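Vasen Floor Marking Tape for Robot Cells
By Nustwood. Yellow, 39 yd roll, pack of 4

Good practice says to mark the reach of the arm on the floor, and to measure it with the gripper fitted. Plenty of sites measure without, then wonder why the line is so optimistic. Vasen sticks to low-pile carpet and sealed concrete.
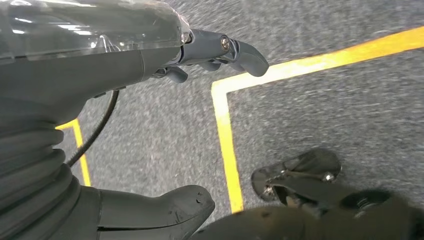
Square your corners and replace any length that frays. Tape is a reminder and won't stop an arm or a visitor with coffee, so your guarding and risk assessment stay as they are.

Item 147. Ships from Flastden.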